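Eighty-two ways to pick up a cable

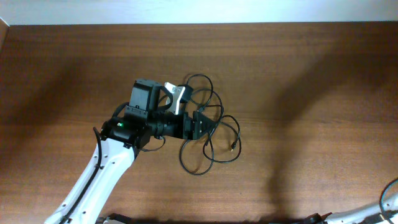 I had a plan for October, and the plan was 100 good cable demonstrations by the time the heating came on. The heating is on. I have 82, if you're generous about number 31.

For anyone who wandered in from the bread posts: I spend my evenings teaching a pair of robot arms to untangle cords. Teaching is a grand word for it. I steer the arms by hand, the computer writes down every joint angle and every camera view, and later a model chews on the pile and tries to work out what I meant. Since I often don't know what I meant, this is a lot to ask.

The model is called Pronodness. It was a typo in a folder name and by the time I noticed, too many scripts depended on it. The arms are Dena and Aline. Dena does most of the grabbing. Aline is supposed to hold the other end still, a job she approaches the way I approach ironing.

Cables are a rotten subject. I did blocks first, like everyone, and blocks were lovely. A block sits where you left it and has the same shape as it did a minute ago. A cable has opinions. You pinch one loop, lift, and a different loop comes up with it, and now the tangle is a new tangle and whatever you had in mind is out of date. My first 15 recordings all went in the bin for the same fault: I dithered. I'd hover over the crossing, move left, change my mind, move back. Pronodness learned this beautifully. The first trained version would go to the middle of the pile and hesitate with real feeling, then hesitate some more until I turned it off.

So there are rules now, taped to the monitor. Look at the tangle and decide before pressing record. One idea per episode. If the grip slips, carry on and fix it, and keep the recording, because the model needs to see somebody recover. If I swear, keep it (there's no microphone). If I change my mind halfway, bin it.

The other rule came from Bláthnaid Tully, who read my notes and asked how I was making the tangles. I said I dropped the cable on the table. She asked whether I dropped it from the same height with the same hand every time, and I had to go away for a bit. I'd been making one tangle, over and over, with minor variations. Now I shake it in a box called Fitzgerald and tip it out from wherever I happen to be standing. Fitzgerald has done more for this dataset than I have.

A decent episode runs to 3,129 frames or so once I've trimmed the dead time off both ends, and I do watch them back. It's dull, and it's where I catch things. Last week's discovery was that I almost always go for the top crossing first, even when there's a connector sitting in plain reach that would make a much better handle. I had no idea I did that. Pronodness certainly did, and had been ignoring connectors on my behalf for days.

Tonight I'm recording connector-first grabs only, until I get bored or the wrist motor gets warm. Then I'll retrain overnight and see what new personality flaw comes back in the morning. If anyone has advice on getting Aline to keep hold of a thin cord without squashing it, the comments are open. I've tried rubber bands on the fingertips. They stayed on for two episodes and then joined the tangle.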